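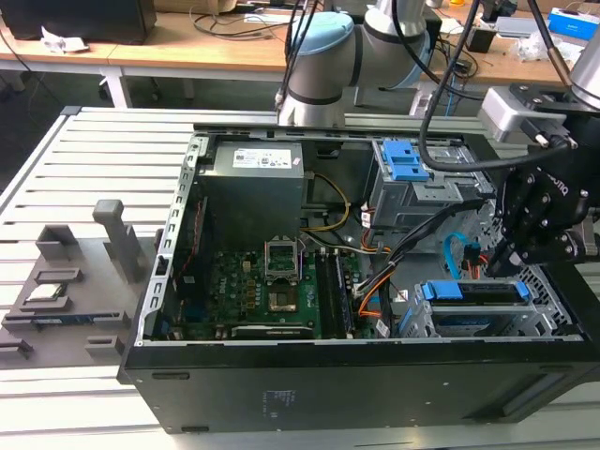

Disassembly cell, Nekano open day: gripper over the lower drive cage of a desktop tower.

Topic: Report on the Nekano open day, computer disassembly demonstration
Forum: Electronics Recovery / Automation

jpacheco_moderator
Members who registered through this forum were received at the Nekano site on January 7, 2025. The visit consisted of a short introduction, a demonstration at the disassembly cell and a period for questions. Photography was permitted in the demonstration area only. Members who attended are invited to post their observations in this thread. Please keep commercial inquiries out of it and address them to Nekano directly.
Jaqueline Pacheco, section moderator

fabbri_recycling
On behalf of Fabbri, I wish to thank the hosts. Our interest was in drive removal, as data-bearing parts must leave our line before anything else is handled. We were pleased to see a multi-fingered hand used for this task. The blue plastic tabs on the drives in that tower are a reasonable target for it. Our own staff release such tabs by hand, and we process 2000 towers in a normal month.

benchline22
I attended the same session and must record a reservation. The tower was presented on its side with the panel already off. In our plant, opening the case takes longer than removing the drives. Panels are bent, screws are damaged and latches are missing. A demonstration that begins with an open case leaves out the part we most need to see.

fabbri_recycling
The point is noted. The presenter did state that case opening is handled at a separate station, which is not yet open to visitors. I would not hold that against the cell we were shown.

benchline22
I do not hold it against the cell. I ask only that reports to this forum state where the demonstration began, so that members do not take it for the full process.

ovora_tech_office
Could someone who attended comment on cable handling? In the photograph the blue data cable loops down between the drive bays, and there are orange and black cables in the same area. At Ovora we discontinued a trial in June after cables were repeatedly caught during drive extraction. Our gripper was a simple parallel type.

jpacheco_moderator
I put this question during the visit. The answer given was that cables are to be disconnected first and that the sequence is set for each case model. The library at present covers 22 models.

dallilex_ops
Twenty-two is a modest number. Dallilex recorded 222 distinct case models at intake last year. I would also welcome information on the gray tray at the left of the bench. Is the memory stick in the long slot a removed part or a reference part?

benchline22
That was not explained in my group. I would not assume either.

jpacheco_moderator
I have forwarded the tray question to Nekano together with a request for a second visit covering the case opening station. Places will be limited to 3 per member organization. Requests should be sent to me by private message, with the name and position of each visitor.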